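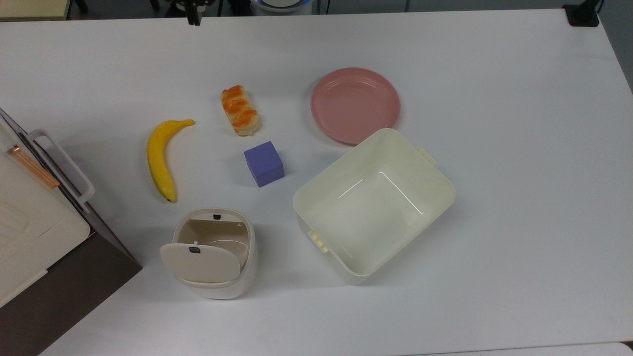
首页 | 关于读书会 | 每月书目 | 常见问题 | 留言

Kulloro 早餐读书会常见问题

来信越来越多,同样的问题我一个月要回好几遍,索性都写在这一页上!新朋友看完基本就可以直接来了,老朋友也请翻一翻“借书”和“请假”两条,今年三月起改过。

读书会几点开始?

早上七点半开门,八点正式开读,九点半结束。要赶着上班的朋友九点走完全没问题,悄悄起身就好,不用跟大家打招呼。我们试过晚上办,来的人也不少,可是读到一半总有人打瞌睡(包括我自己)。改到早上以后气氛完全不一样了,大家脑子清楚,话也多,我特别喜欢!

我没读完书能来吗?

能来,非常欢迎。每次聚会我们会先花二十分钟一起默读当天要谈的那一章,哪怕你一页没翻过,也能跟上。唯一要提醒的是,讨论的时候不会刻意避开结局。要是你特别怕剧透,坐下时说一声,我们会尽量把结局留到最后一刻钟再聊,到时候你可以去书架那边转转。

书是怎么选出来的?

每个季度末,大家把想读的书写在门口的本子上,一人最多写两本,然后投票。得票最高的三本就是下一季的书目。去年我们读了 7 本,有长篇,有一本讲候鸟迁徙的,还有一本薄薄的书信集,原本以为没什么人感兴趣,结果那天聊到快十一点才散!太厚的书会分两次读。五百页以上的,提名的人要负责写一份人物表,这是老规矩了。

必须买书吗?

不必。您可以从图书馆借,可以看电子版,也可以借我们的。Kulloro 的书架上每本当月书目备有四册,先到先借,借期 28 天。三月以前是两周,很多朋友反映太赶,所以延长了。还书请直接放进门口的蓝色箱子,记得把登记卡夹在第一页里。请不要在公用书上画线,用便利贴做记号,还书前撕掉就行。自己的书随便画,画得越满越好,我最爱看别人书页边上写的字。

要交多少钱?

参加不收费。场地是 Clallon 书店免费给我们用的,他们八点半才营业,前面一个小时整间店都归我们,真的非常感谢。饮料自己带,或者等店里开门以后在柜台点。想捐一点买书钱的,收银台旁边有个铁罐,不捐也没有任何关系。

早餐怎么办?

各带各的,愿意多带一份分给大家也很好。请尽量别带汤水多的和味道特别冲的,毕竟四周都是要卖的新书。翻书之前请擦擦手,桌上有纸巾。对坚果过敏的朋友请提前写信告诉我,当天我会在门口贴条提醒。

我很内向,不想发言,会不会很尴尬?

一点也不会!我们不轮流发言,也不点名。有位朋友头三个月一句话没说过,第四个月忽然给大家念了一段她自己翻译的诗,全场都听呆了。想听就听,想说就说。如果有话想讲又插不进来,可以写在小纸条上递给当天的主持人,主持人会替你念,署不署名都行。

主持人是谁?我可以当吗?

春季这几期由 Abdelilah Zaki 和我轮流主持。Abdelilah 擅长追问细节,一个形容词他能问上十分钟,第一次来的人可能会被吓一跳,习惯以后就会发现读书原来可以这么过瘾。来过三次以上的人都可以报名主持。主持的人要做的事不多:提前准备五个问题,控制时间,结束前请大家各推荐一句喜欢的话,抄在留言本上。

五个问题该怎么准备?

最好问那些你自己也没有答案的问题。比如“她为什么在第三章把信收起来”,就比“这本书的主题是什么”好聊得多。问题里带上页码,大家翻起来方便。版本不同页码会对不上,所以顺便写上章节和那一段开头的几个字。以前各期的问题都收在书架最下层的文件夹里,可以拿出来参考,看完请放回去。

可以带孩子来吗?

可以。十岁以上的孩子可以和大人坐在一起,小一点的可以在童书角看书,但需要大人陪着。我们还有一个专门给孩子的分支,叫 Kirui 小读者,放暑假时开,每次四十五分钟,读绘本和短故事,读完画画。今年的时间还没定,定了会更新在首页。

一次最多多少人?需要报名吗?

椅子一共 47 把,坐满为止。平时不用报名,来了就坐。只有作者或译者到场的那几期要提前登记,因为人会特别多。上一次译者见面会来了 57 个人,后面的朋友站着听了一个半小时,我又高兴又过意不去!所以这类活动现在都用登记表,额满之后会开候补名单,有人取消就按顺序通知。

登记了又来不了,怎么请假?

前一天晚上九点之前回一封邮件就好,写“来不了”三个字都可以,不用解释原因。三月以前是打电话,现在统一改成邮件,方便我们及时通知候补的朋友。

怎么去?

坐公交到 Zullex 广场站下车,从有钟楼的那一侧出来,沿着小河走五分钟,看见绿色门脸就是 Clallon 书店。八点半以前正门是锁着的,请从侧巷的小门进,门上有铃,按一下会有人来开。骑车的朋友可以把车停在侧巷里靠墙的一边,给送货的车留出路。

下雨下雪照常吗?

照常。除非公交停运,那样的话我会在早上六点半以前把通知放到首页。雨天来的人少,围坐成小小一圈,反而聊得特别深入,我私心很盼着下雨。

读书会只读小说吗?

小说大概占一半,其余什么都有:游记、科普、传记、散文。诗集每年一定安排一本,朗读着来,谁想念哪首就念哪首。戏剧也试过一次,大家分角色读剧本,店长都忍不住过来演了个邮差!今年还想再来一次,有好剧本请推荐给我。

能不能线上参加?

目前不能。我们试过把手机架在桌子中间,那头的朋友说只听得见翻书声。不过每期的讨论笔记会整理出来,五天之内放在“每月书目”那一栏里,没到场的朋友可以看,也可以在下面接着聊,我每条都会读。

我想在自己住的地方也办一个,能请教你们吗?

太好了,请一定写信来!登记卡的样式、提问的写法、第一次聚会的流程,我们都可以发给你。人少不要紧,我们第一次只有四个人,读的是一本短篇集,读完还舍不得走,又在河边站着聊了半天。

读者留言

小满:上个月第一次去,按了侧门的铃才发现自己早到了半小时,结果在书架前看完了一个短篇。下次还来。

河边的老周:建议书信集再来一本!那次是我参加过最好的一期。

木子:请问登记卡丢了怎么办?书还在。

版主回复木子:拿张白纸写上书名和你的名字夹进去就可以,我来补卡。

阿岚:剧本我推荐独幕剧,一个早上刚好读完。上次我分到的角色只有两句台词,这次想要个话多的!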